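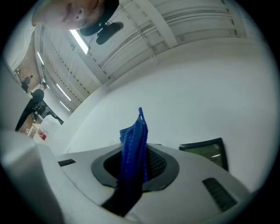
Photo: by the author, Skerkance workshop

So the gripper holds a towel now! I've been building up to this since December and I'm still a bit giddy about it.

If you're new to the blog, this is the hand-held gripper I've been making at the Skerkance shared workshop. The plan was always to get the hand part working first, with me carrying it, and only then hang it on an arm. Cloth was the thing I wanted most, because hard objects were never much trouble (mugs, blocks, the usual) and fabric made every earlier version look silly. It slid, it bunched up in one corner, or it got swallowed by the housing and had to be fished out with pliers.

The blue cloth was my test piece this time. I like it for this job because the color is so strong that I can see every fold against the gray shell, and the knit has a bit of tooth to it. A thin cotton napkin is much meaner. I'll get to napkins.

The collar is the part I redid the most. The first one was a plain round hole, and the cloth would twist as it went in. Going to an oval fixed most of that, and then raising the rim gave the fabric something to fold over at the front. Black print, third attempt, a lot of sanding on the inside lip. The shell itself is still the same light gray one from the winter and I'm not touching it, it took 248 grams of filament and two failed prints to get there.

Vents! I went back and forth on these. There's a skinny slot on one side and a bigger ribbed one on the other. They don't match, and I've stopped caring. The motor driver got toasty in the old closed shell, and it's been fine since I cut them.

Next up is the boring and wonderful part, which is running it over and over. I'm going for 1000 grabs on the same cloth, logging each one as held, slipped or jammed. I'm at 200 so far, mostly in the evenings, with the shop carrying on behind me. The jaw pads are already getting shiny, so I've ordered a softer sheet of rubber to compare.

If the pads survive, I'll start on the wrist mount for the Drummond arm. It's half drawn. The bolt pattern is driving me up the wall.

3 comments

benchcrumbs: Did you try a lead-in chamfer on the collar before going oval? Mine stopped twisting with that alone.

(author): I did, a small one. It helped with the felt and did nothing for the towel. Maybe I should have gone bigger!

oddsocket: Please post the collar file when you're happy with it. I have a drawer of tea towels ready.

Recent posts
Rewiring the Somholm bench supply
Why my first jaw pads peeled
Hivdale swap meet: what I carried home
Gray shell, second print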